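Werkolach Scalp Hair Phenotype Tables

README for release 8

Contents of the package

The package holds the cleaned phenotype tables from the Werkolach hair study, the scoring manual used by the raters, and the scripts that turn raw rating sheets into the tables. It does not hold genotypes. Genotype access goes through a separate application, described near the end of this file.

The study looks at ordinary variation in scalp and facial hair among adults: strand shape, thickness, natural color, age at first graying, hairline position, eyebrow density and beard density. The tables were built for association work, but several groups have used them for simpler things, such as checking how well people judge their own hair shape compared with a trained rater.

Files

participants.tsv
One row per participant. Age band, sex as recorded at enrollment, recruitment site, and the consent tier.

ratings_long.tsv
One row per participant, trait and rater. Use this one if you care about rater disagreement.

ratings_final.tsv
One row per participant, with a single agreed value for each trait. Most users only need this file.

strand_measures.tsv
Strand diameter and cross-section shape for the participants who gave a hair sample.

questionnaire.tsv
Self-reported answers on dyeing, chemical straightening, hair loss in relatives, and age when gray hair was first noticed.

manual/
The scoring manual, as plain text.

scripts/
Cleaning and merging scripts. They are written in Python and need only pandas.

All tables are tab-separated with a header row. Missing values are written as NA. Earlier releases used both NA and an empty cell, and code written for those should still work without changes.

Size

The full set covers 1000 participants. Of these, 366 gave a hair sample that passed the quality check and so appear in strand_measures.tsv. A further 102 gave a sample that failed, mostly for chemical treatment or too few intact strands. Those people are still in the other tables, with sample_status set to "failed". Everyone else has sample_status set to "none".

Recruitment

Participants were recruited at two sites, Seyoum and Kusell. Both used the same enrollment form and the same questionnaire. Seyoum recruited mostly through a university clinic waiting area, and its participants are younger. Kusell recruited through workplaces and one community health center, and has more people over fifty. Site is confounded with age band as a result, and any analysis of graying or hairline should include both.

Anyone over eighteen could join. People undergoing treatment known to cause hair loss were asked to wait until it had ended. People who shave their heads were included but have NA for most scalp traits.

Traits and codes

hair_shape
1 straight, 2 wavy, 3 curly, 4 tightly coiled. Rated on unstyled hair where possible. If the hair had been straightened or permed in the six months before the visit, the rater's value is NA and the participant's own answer is in questionnaire.tsv.

hair_color
1 black, 2 dark brown, 3 light brown, 4 blond, 5 red. This is natural color. For dyed hair, the rater used regrowth at the root if there was enough of it.

graying
0 none, 1 a few gray hairs, 2 mixed, 3 mostly gray, 4 fully gray or white. Dyed hair without visible regrowth is NA. This is the trait with the most missing data, and the missing values are not random. People who dye their hair are more likely to be gray. Please don't drop these rows without thinking about it.

hairline
0 no recession, 1 slight, 2 moderate, 3 extensive. Scored for all participants, though the manual's reference drawings were made with men in mind. Agreement between raters is lower for women.

crown
0 no thinning, 1 slight, 2 moderate, 3 extensive.

brow_density
1 low, 2 medium, 3 high.

brow_join
0 no hair between the brows, 1 sparse, 2 dense. Many participants pluck or thread this area. The column brow_groomed is 1 when the participant said so.

beard_density
0 to 3, men only. Participants who had shaved that day were scored from shadow, with beard_shaved set to 1.

How ratings were made

Two raters scored each participant separately from a set of standard photographs. When they agreed, that value went into ratings_final.tsv. When they differed by one step, Zineb Kettani made a third rating and the median was used. When they differed by more than one step, all three raters looked at the photographs together and settled on a value or recorded NA.

The raters were Zineb Kettani, Tarek Radwan and Yeshi Wako. They are coded R1 to R3 in ratings_long.tsv, in an order unrelated to the one given here.

Agreement was good for hair color and shape, fair for graying, and poor for brow density. The middle category of brow_density in particular was used very differently by different raters. If your work depends on that trait, start from ratings_long.tsv and fit the rater as an effect.

Strand measurements

Hair was cut close to the scalp at the back of the head, never plucked. Each sample was washed, dried and mounted, and eight strands were measured. The table gives the mean of the largest diameter, the mean of the smallest diameter, and the ratio between them. A ratio near 1 means a round cross-section. Diameters are in micrometers.

The column n_strands is lower than 8 for samples where one or more strands broke during mounting. The means use whatever was left.

Known problems

The questionnaire wording for age at first graying changed after the first round at Kusell. The first version asked when the participant "went gray," and many people took this to mean mostly gray. The second asked when they first noticed any gray hair. The column gray_q_version tells you which one a person saw. The two should not be pooled.

Lighting at Seyoum was warmer than at Kusell in the first months. Color codes 2 and 3 may be shifted toward light brown for those participants. A color card was added to every photograph in December, and color_card is 1 from then on.

Family history of hair loss is reported much more often for the mother's side. Some of this is probably a belief about how baldness is inherited, and it should not be read as evidence for it.

Eight pairs of participants are first-degree relatives, found after enrollment. They share a value in family_id. Everyone else has NA there.

Website and booklet

Participants get a short booklet in plain language explaining what was measured and what association results can and cannot tell a single person. The text is in docs/booklet.txt and may be reused with credit. The web version was laid out by Wivolance, which also hosts the public project page.
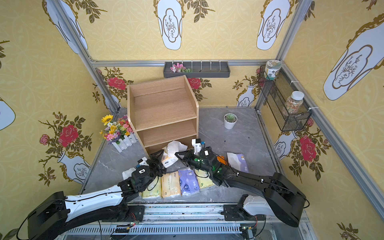 Oak-colored shelf unit with two shelves, against rose-patterned wallpaper.

The booklet was tested with readers from both sites before printing. The section on gray hair was rewritten twice. Readers kept asking whether a gene linked to graying meant that graying could be stopped, and the current wording says plainly that this study does not test any treatment.

What the data should not be used for

Do not use the tables to predict the appearance of an identified person, or to train a system meant to do so. The consent form rules this out. It also rules out use in hiring, insurance and immigration decisions.

Do not try to identify participants. Age is given in bands and rare combinations of traits have been masked, but a small data set always carries some risk. If you think you have recognized someone, tell us and do not share the record.

Trait values should not be used to assign people to ethnic groups. Ancestry was not collected in the questionnaire for this reason.

Access

The files in this package may be used by anyone who accepts the terms in TERMS.txt. Photographs are not shared in any form. Genotypes are available only for participants in consent tier B, and only to groups with ethics approval from their own institution. Send the approval letter and a one-page plan to Shaimaa Samir, who handles data requests. Allow several weeks for a reply — requests are read in batches.

Participants can withdraw at any time. When that happens, their rows are removed at the next release, and users are asked to delete older copies.

Running the scripts

Put the raw sheets in a folder called raw/ and run scripts/build.py. It writes the final tables to out/ and a log of every value it changed. The raw sheets are not in this package, so most users will only want scripts/check.py, which confirms that the tables you have are complete and the codes are in range. It prints one line per file and stops at the first error.

Changes in this release

Added family_id.
Added gray_q_version.
Corrected swapped crown and hairline values for one batch from Kusell.
Replaced empty cells with NA in all tables.
Renamed brow_plucked to brow_groomed, to cover threading and waxing.
Removed rows for participants who withdrew after release 7.

Maintainers

Rodrigo Godinho maintains the tables and scripts. Shaimaa Samir handles access and questions about consent. Please report errors with the file name, the row's participant code and the column, and don't paste whole rows into a public issue.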